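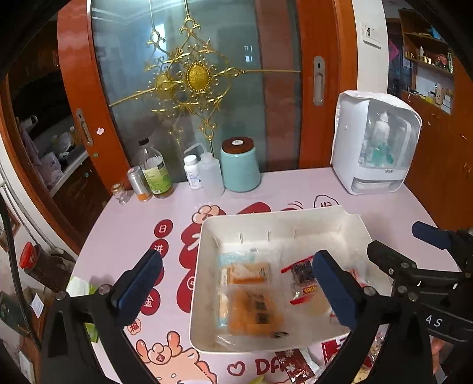 The snack-sorting table at the Jivard open house, with the hand tool open over the tray.

Jivard opened its Nagano workspace to visitors for two days in April, and I went on the second afternoon. The company wants to sell a machine that can tidy a kitchen table and restock a small shop shelf. I wanted to know how close that is.

Visitors signed in at 1:30 and were walked through by Natsumi Yoshida, who runs the task team. She started with the tables, which I was glad of, as the slides at these events tend to run long. Most of the training at Jivard is done by people. They hold a gripper tool in one hand and do the chore with it, and the recordings are used to teach the arm in the next room. The company has 2391 recordings of tray work so far. Yoshida said they threw out a good part of the first batch when the operators were found to be working too fast.

The tray job is simple to explain. Packaged snacks go into a shallow white tray, or come out of it, one at a time. The tablecloth is pale pink with cartoon pigs and red circles with Chinese characters in them, and jars, bottles and a can stand along the back of the table. I asked if a plain surface would be easier. Yoshida said it would, and that customers don't have plain surfaces.

I was allowed to try the tool. The fingers have dark blue foam on the inside, and a firm box is no trouble. A soft packet is harder. I pinched the first one too near the corner and dropped it, and my hand was tired after five minutes. The regular operators do shifts of 40 minutes with a break between.

Then we saw the arm do the same job by itself. It cleared a tray in just over two minutes, where an operator needs a few seconds per packet. It missed a clear bag twice and went back for it. On the next run it pushed a packet against the side of the tray and stopped, and a technician reset it. Over the past month they logged 296 unattended runs. I asked for the success rate and was told it would be published in the summer.

Masanobu Kuroda, who handles sales, talked about a trial with Pondano, a chain of small grocery stores. The arm will face shelves at night, when slow work matters less. Dishes and laundry are not on the schedule. Kuroda said he gets asked about laundry at every event.

My view is that the shop job is close and the house job is not. A store can put the same packets in the same place every night and have someone clear a jam in the morning. At home you would be that someone.

Parking is behind the Brenex building next door. The next open house is planned for the fall, and sign-up is through the company's site.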